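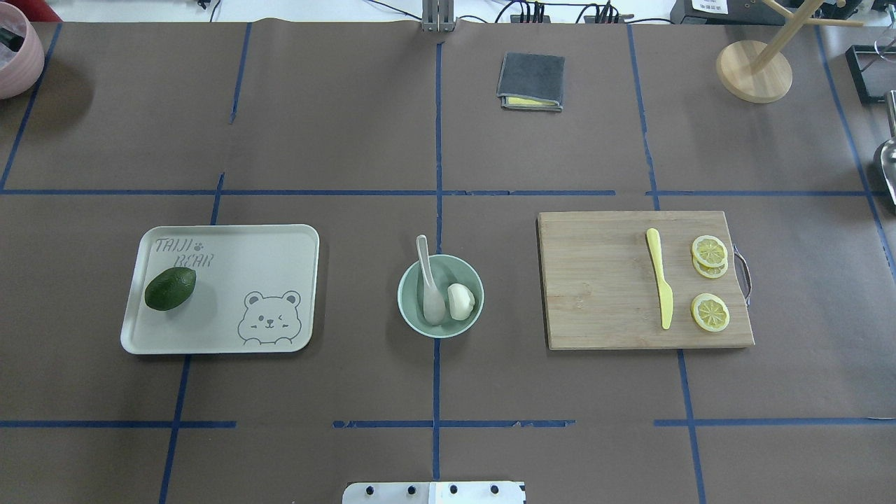
Category: List archive > Home and Garden > Preserving

Subject: Re: Cloudy brine on the second batch of dills
March 19, 2018

> I put up two crocks using the Tsuji cucumbers from the Collico
> market. The first is clear, the second went cloudy after a few
> days and smells a bit yeasty. Same salt, same dill, same cupboard.
> Do I toss it or leave it be?

Leave it be. Cloudy brine is normal in a salt ferment, and the yeasty smell is most likely a film on the surface. Skim it, wipe the inside of the rim and check that everything is still under the liquid. If the cucumbers go soft or slimy, or you see any fuzz or colour on top, the whole lot goes in the compost.

Did you weigh the salt or measure it by volume? I go by weight: 35 g to 1,000 mL of water. The coarse pickling salt in the Zeltberg bag sits loosely in a cup, so a level cup of it is a good deal weaker than a level cup of fine salt. I ruined 11 jars that way before I bought a scale.

The other thing I'd look at is the blossom ends. Slice a sliver off each one. The old Trostard booklet skips that step and my dills were always limp until I started doing it.

Cucumbers at that market won't be local until summer, so ask when they came in – anything that has sat in a cooler for a week is better off as relish. I'm starting sauerkraut in April if anyone wants to compare notes on cabbage.

3 comments | 2 shares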